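Sanitärgeschichte und Wasserhygiene
Begleittext zur zweiten Sitzung: Der Geruchsverschluss und was wir ihm verdanken

Liebe Teilnehmerinnen und Teilnehmer,

in der letzten Stunde sind wir ja, wie so oft, bei den römischen Latrinen hängen geblieben, und ich gestehe gern, dass ich daran nicht ganz unschuldig war. Wer noch einmal nachlesen möchte: Das Skript von Bohumila Skála liegt weiterhin im Handapparat, die Seiten zur Cloaca Maxima sind die lesenswertesten.

Heute springen wir also mit großen Schritten in die Neuzeit. Sir John Harington beschrieb 1596 ein Spülklosett, das er am englischen Hof bekannt machte, und man sollte meinen, die Sache hätte sich danach von selbst verbreitet. Das tat sie aber ganz und gar nicht! Es fehlten Wasserleitungen, es fehlten Kanäle, und vor allem zog der Geruch aus der Grube ungehindert ins Haus zurück. Erst 1775 erhielt der Uhrmacher Alexander Cumming ein Patent auf ein Klosett mit gebogenem Abflussrohr, in dem nach jedem Spülen ein Rest Wasser stehen bleibt. Dieses Wasser sperrt die Kanalluft aus, und mehr steckt im Grunde nicht dahinter. Wir nennen das bis heute Geruchsverschluss oder Siphon, und Sie finden ihn unter jedem Waschbecken wieder.

Bitte merken Sie sich den Begriff Sperrwasserhöhe (er kommt in der Klausur vor, das verrate ich Ihnen jetzt schon). Gemeint ist die Höhe der Wassersäule, die den Gasdurchtritt verhindert. Sie kann auf mehreren Wegen verloren gehen: durch Verdunstung bei selten benutzten Abläufen, durch Absaugen, wenn in der Fallleitung Unterdruck entsteht, oder durch Überdruck von unten. Deshalb werden Fallleitungen über Dach gelüftet. Wer einmal aus einem langen Urlaub heimgekommen ist und sich über den Duft im Gästebad gewundert hat, kennt den ersten Fall aus eigener Anschauung.

Zur Vertiefung noch ein Wort zu den Beckenformen. Beim Flachspüler liegt der Inhalt zunächst auf einer Stufe, beim Tiefspüler fällt er gleich ins Wasser. Der Flachspüler war hierzulande lange beliebt, auch aus medizinischen Gründen, und Kátia Andrade hat dazu ein sehr hübsches Referat angekündigt, auf das ich mich schon freue.

Aufgaben bis zum nächsten Mal:
Skizzieren Sie einen Siphon im Schnitt und tragen Sie die Sperrwasserhöhe ein.
Erklären Sie in höchstens 200 Wörtern, weshalb ein Bodenablauf im Keller austrocknen kann.
Lesen Sie den Text von Niall Purves über die Londoner Kanalisation, mindestens die ersten 20 Seiten.

Die Exkursion zum Klärwerk bleibt im Oktober, festes Schuhwerk bitte nicht vergessen. Fragen zur Anmeldung beantwortet Iona Baxter.

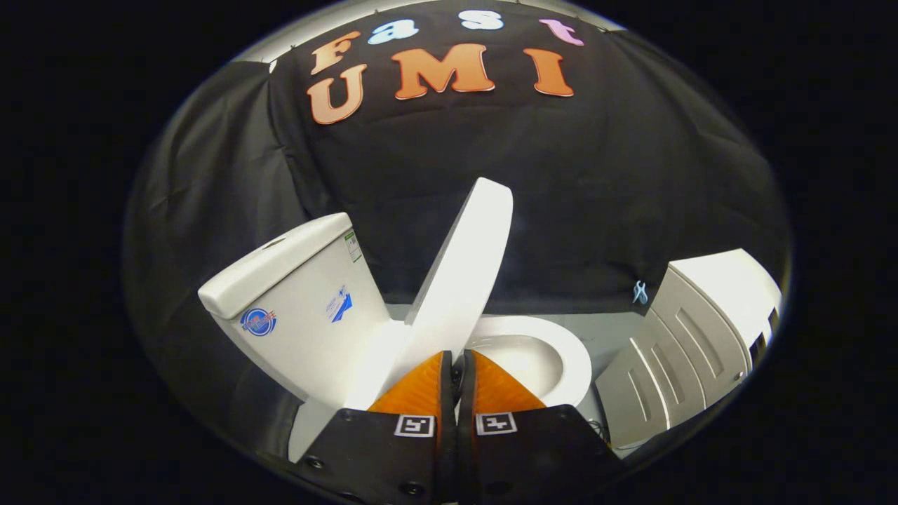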